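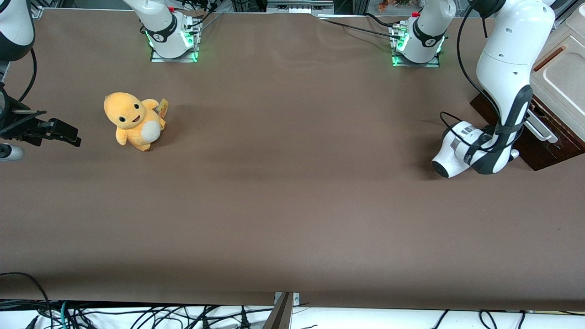

Dolan Street workshop, monthly walk-through, January
Checked by: Clodagh Keane

Fire extinguisher, tag 893 – OK. Gauge in the green.
Exit door, rear – FAIL. Sticks at the bottom, needs planing.
Emergency lights – OK. Held for the full test.
First aid kit – Restock burn gel and small bandages.
Eyewash station – OK. Flushed at 11 a.m.
Stair treads – Strip loose on the top step. Work order 1192 sent to Kedero.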